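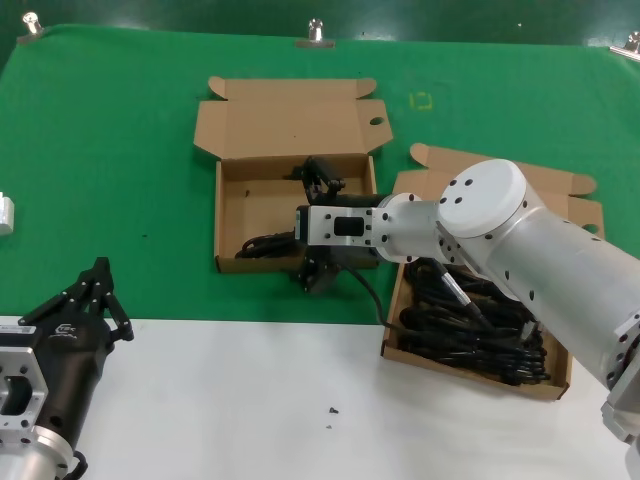
Chapter 3
Folding Flat Sheets into Strong Shapes

Pick up a sheet of cardboard and it flops. Crease it in the right places and the same sheet will hold a stack of books! Why should a fold add so much strength? In this chapter we'll chase that question through corners, tabs and flaps, and you'll draw nets of your own (keep scissors handy). We begin with a puzzle: how tall a tray can you fold from a sheet 500 mm long and 400 mm wide?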